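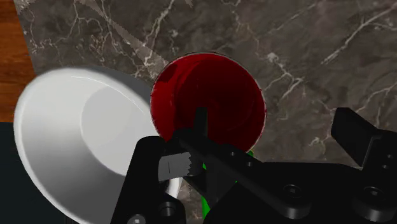

Dark marble countertop with white veining, red cup and white bowl.

Countertop Template and Installation Technician (full time)

Reading time: 4 minutes

Lenda fabricates and installs stone countertops, vanity tops, and window sills for existing homes. The shop is in Pernedau, with a second slab yard in Pretdale. We are hiring one technician to measure, template, and install in occupied houses. The position is new and reports to the field supervisor, Normunds Grīnberga.

Most of our jobs are kitchen replacements. The customer keeps the cabinets and changes the top, the sink, or both. The technician therefore works on cabinets that are already in use and often out of level, in rooms where finished floors and painted walls must be protected.

Duties

Field measuring and templating take up 18 hours of a normal week. The technician checks the cabinet run for level and plumb, records wall bow, confirms the sink and cooktop models against the order, and makes a full-size template or a digital one. Overhangs, seam positions, edge profile, and backsplash height are written on the template and signed by the customer before it leaves the house.

Installation takes up most of the rest. This covers removal of the old top, shimming, dry fit, seam setting with color-matched epoxy, sink mounting, caulking, and cleanup. Plumbing and gas connections are made by licensed trades and are outside this job. Cooktop and faucet holes are cut in the shop where possible. Small corrections on site are done wet or with a shrouded grinder and a vacuum – dry cutting is not allowed at any time.

The technician also spends part of each week in the shop, matching templates to slabs. On veined stone the layout is agreed with the customer from a slab photo marked with the cut lines. The technician prepares that photo and keeps it with the job file. 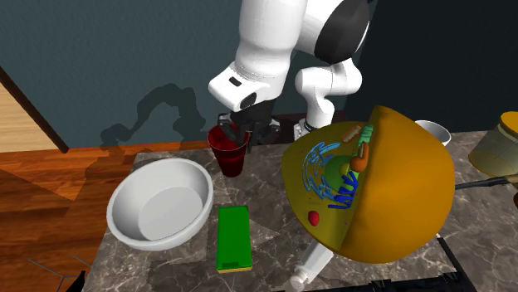 Requirements

- Two years of experience in countertop installation, finish carpentry, or cabinet installation.
- Ability to read a shop drawing and to measure to 1/16 inch.
- Ability to lift 85 pounds alone and to carry heavier pieces as part of a crew with clamps and a cart.
- Valid driver's license and a clean record. The van is supplied.
- Working knowledge of silica dust rules. A respirator fit test is done before the first day in the shop and repeated each year.
- Clear handwriting. Templates are read by people who were not in the house.

Experience with digital templating equipment is useful but not required. Training on our system takes six working days and is paid at the full rate. Applicants who have only worked with laminate or solid surface will be considered if the carpentry background is strong.

Hours and pay

The week is 40 hours, starting at 7:00 a.m. in Pernedau. Installations that run past the end of the shift are finished the same day, and the extra time is paid as overtime. Pretdale is used for slab pickup only, and travel between the two sites is paid time.

Pay is hourly and depends on experience. The range is given in the first phone call. There is a tool allowance of $700 per year, paid in June. Safety glasses, gloves, respirator cartridges, and knee pads are supplied and do not come out of the allowance. Health coverage begins after the first full month.

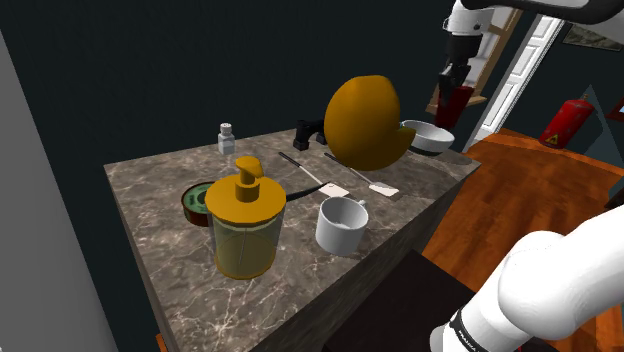

Kitchen island with marble top. Source: Lenda image library

Trial day

Shortlisted applicants are asked to work one paid day with the crew. The morning is spent on a template at the Morris showroom, where an L-shaped base run has been set deliberately out of level. The applicant measures the run, makes a strip template, and marks one seam. In the afternoon the applicant assists on a dry fit. Bring work boots and your own tape. Other tools are provided.

Results are given within a week of the trial day. Applicants who are not hired may ask for their template back with the supervisor's notes on it.

How to apply

Send a resume and a short list of recent jobs to Eleri Griffiths in the Pernedau office. For each job, state the material, the layout (straight, L, U, or island), and which parts of the work you did yourself. Photos of finished seams are welcome – close up, in plain light, without filters. Do not send customer names or street addresses.

Applications must arrive by 07/05/2018. Two references are needed, at least one of them from a supervisor on site work. References are called only after the trial day, and with the applicant's consent.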